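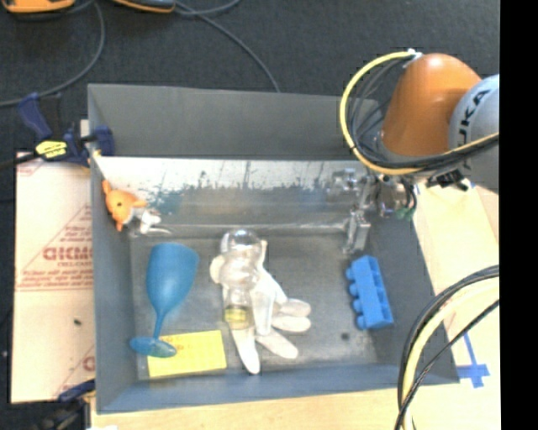
gantryghost replied:
if the arm kept pushing after contact then your force limit was never active, I don't care what the screen says. Check that before you touch anything in the vision.

pickcell_dee wrote:
Limit was active. Set to 65 N, it's in the log header every cycle. Full story bc I posted in a rush last night:

Mixed bin picking, household stuff and toys. Bin clamped to the table. Arm goes in for a pick, Darnis gives a depth, gripper should stop just over the part and close. Tuesday afternoon it kept going down. Floor contact, fault 2947 from the Lotura gripper controller, arm still driving until I hit the e-stop. Program target was 29 mm below the bin floor. Below the floor!! So it wanted to be inside the table basically.

Nobody hurt. One finger pad gouged, bin floor was scuffed already so can't tell what's new.

What I need: why did the depth come out wrong, and why didn't the 65 N stop it. Two seperate questions I think.

gantryghost replied:
2nd question is the one that matters. First one is a bad pick. Second one is a hole in somebody's hand.

mx_rollers replied:
Depth is easy. You've got a clear bottle in there. Stereo looks straight through it or gives you garbage, and on a gray metal floor with reflections you get a mirror image UNDER the floor. Seen it a dozen times. Point cloud has a nice blob at minus something and the software goes oh look, an object.

Clamp Z in software. Never let a pick target go under the measured floor. Five minute job.

pickcell_dee wrote:
Target was the blue block tho. Not the bottle. Block is opaque and bright blue, it's the easiest thing in the bin.

mx_rollers replied:
Doesn't matter if the floor estimate is wrong. If Darnis fits the floor plane from the same cloud it'll tilt toward the bad points. Are you fitting it every cycle or is it fixed?

pickcell_dee wrote:
Every cycle. Will change to fixed.

lowbay_47 replied:
fixed is worse if the bin ever moves. Clamps slip

mx_rollers replied:
Then teach it at start of shift. Still better than refitting off reflections all day.

lowbay_47 replied:
At Plotdale we taught it at start of shift and somebody bumped the bin at lunch. Three dead fingers in a month. Fit it every cycle AND compare to the taught one, stop if they disagree. Not that hard

mx_rollers replied:
ok fine, that is better. I'd still clamp Z.

weldspatter replied:
Coming at this from the cable side. That yellow cable loops off the top of the orange segment and goes round over the back corner of the bin. What happens when the arm goes down in the far corner? If the loop catches on the rim it pulls on the arm, and your force reading is now contact plus cable. Could be canceling out. Push up from the floor, pull down from the cable, sum looks small, no stop.

gantryghost replied:
No way a cable loop cancels 65 N.

weldspatter replied:
A stiff one snagged on a sheet metal edge? sure it can. Hang a luggage scale on one sometime. I've pulled well past that getting a Nakamura dress pack off a fixture.

gantryghost replied:
And the pull happens to be the exact right size and direction at the exact right moment. Come on. Look at where the force is measured first. Dee is it a wrist sensor or estimated from the joints?

pickcell_dee wrote:
Estimated from the joints. No wrist sensor, it was on the quote and got cut.

gantryghost replied:
There you go. And is the payload set right? Gripper mass, center of gravity, all of it. If somebody swapped fingers and didn't update the tool data the estimate is off from the start.

pickcell_dee wrote:
checking

pickcell_dee wrote:
OK so. Tool data is for the OLD fingers. Swapped them in August, new ones are longer. Mass entered is 600 g light. I did the swap so that one's on me.

Also found this, which is the bit that scares me. The 65 N limit is in a monitor block that runs in the background task, and the final approach move is flagged "no interrupt" so it doesn't get cut off by the camera trigger. So the monitor trips, sets a bit, and the move finishes anyway. The bit IS set in the log. It tripped and the arm ignored it till the move was done.

gantryghost replied:
That's your answer to question 2. And I'll say it again for everyone in here copying cells off each other: a monitor block in a background task is not a safety function. Never was. It's a convenience. If a person can reach that bin while the arm is live you need the rated stuff, set in the safety config, with a checksum and a sign-off.

lowbay_47 replied:
x2

mx_rollers replied:
Agree on safety, but the depth was still wrong and that isn't the payload. Don't close this thinking it was the fingers.

weldspatter replied:
Longer fingers though... if the tool length wasn't updated either the fingertip is lower than the robot thinks. That's your depth, or part of it. How much longer?

pickcell_dee wrote:
Mass wasn't updated but the length was. I touched off on a pin after the swap, TCP is good, rechecked it just now. So mx_rollers is probably right and it's the plane fit. Looked at the saved cloud from that cycle and there's a patch of points under the floor on the side by the bottle. Not proof but not nothing.

weldspatter replied:
Fair. Still tie that loop back before you run it again.

pickcell_dee wrote:
Will do. Dragged the wrist through the corners by hand in manual and it does rub the rim in one of them. No jerk on the position readout but I don't like it.

What I'm changing, shout if any of this is dumb:

Approach move split in two. Fast part stays no interrupt, last part is slow and can be interrupted.
Z clamp at the taught floor, plus lowbay's compare check.
Tool mass fixed, and a paper tag on the gripper with the numbers so the next swap gets caught.
Force limit moved to the rated safety config. Integrator has to do that one, waiting on a call back.
Cable loop tied shorter.
Cell stays locked out till the safety part is signed off.

gantryghost replied:
Good list. Do the fourth one first. And drop the no interrupt flag completely, camera trigger should never be able to kill a move anyway, that's a wiring mistake you're papering over.

pickcell_dee wrote:
It's not wiring, trigger shares an input with the part-present signal. Ran out of inputs.

gantryghost replied:
buy an input card

lowbay_47 replied:
lol. He's right tho

mx_rollers replied:
Also take the clear bottle out of the mix while you test the plane fit, then put it back in and run the same picks. If the low points come back with it you know. Post both clouds if you can, I want to see them.

pickcell_dee wrote:
Can do once we're unlocked, prob next week. Input card is on order, before anyone asks again.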